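Hurine: a word list of household chores

README

Hurine is a list of 273 phrases that English speakers use for housework, with notes on who says them and how annoyed they tend to be at the time. It began as a text file on my desktop called "misc" and has been getting out of hand ever since.

What you get

phrases.csv has one phrase per row. The columns are phrase, chore, region, tone and note. The tone column runs from 1 (cheerful) to 5 (said through the teeth). "Run the vacuum" is a 1. "I suppose I'll do it, then" is a 5, and is filed under every chore.

regions.txt explains the 12 region codes. Two of them are the same place. I know. Merging them broke the sort order, and I liked the sort order.

variants.csv holds spellings and near misses. Most of it is arguments over whether you make a bed, do a bed, or straighten a bed, and whether "straighten" counts if all you did was pull the cover up over the mess.

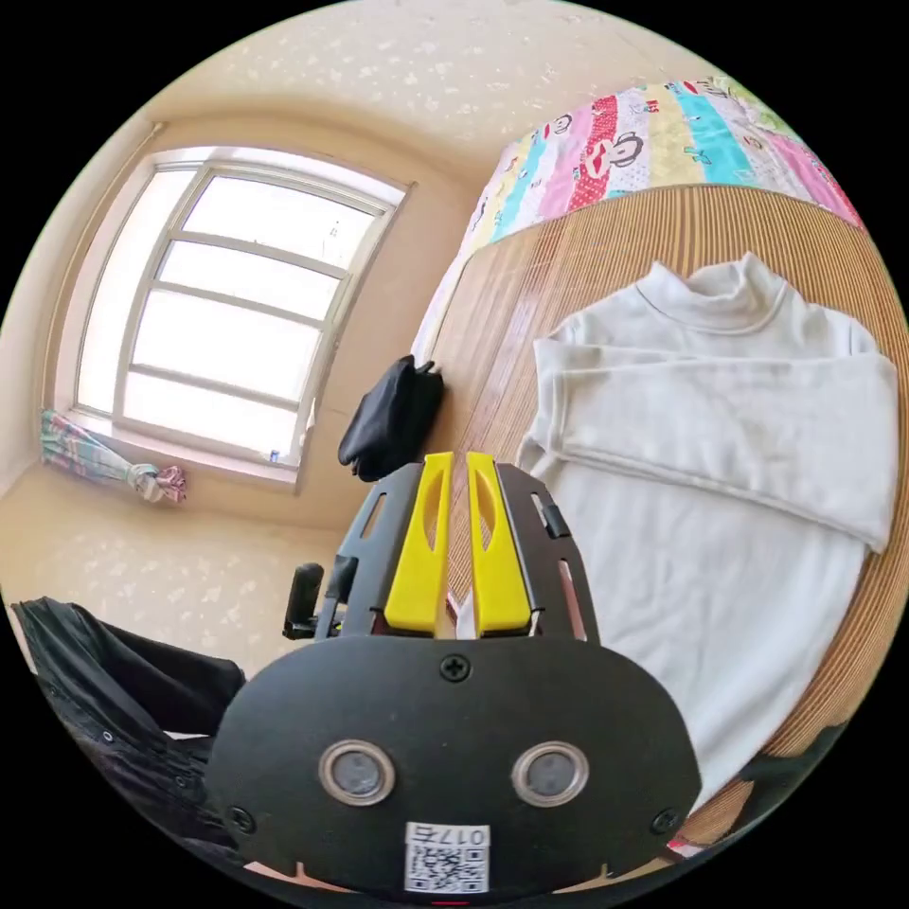 Where the phrases came from

I asked people. Then I asked their parents, who disagreed with them. A phrase went in if two people from different households gave it without being prompted. "Redd up" passed easily. "Give it a Keskin," meaning to wipe only the part guests will see, comes from one very confident family, and is in the file with a question mark until someone unrelated to them says it.

Duarte Carvalho checked the laundry section and removed 47 rows, most of them mine. His reasons are in the note column. Some are quite long.

Known problems

Kitchens are overrepresented. People have a great deal to say about dishes and almost nothing about gutters.

The tone scores are my opinion. An earlier version, Jorano, averaged the scores of several readers, and everything came out a 3.

Commas inside quotes will upset older spreadsheets. Open the file as UTF-8 or the apostrophes turn into soup.

Adding a phrase

Send one phrase per message, with the region and the chore. Please don't send the list your aunt forwarded you. I have it. The next update is planned for February, provided I finish the windows section, which I have been putting off for the usual reasons.

License

Use it however you like. Credit is nice.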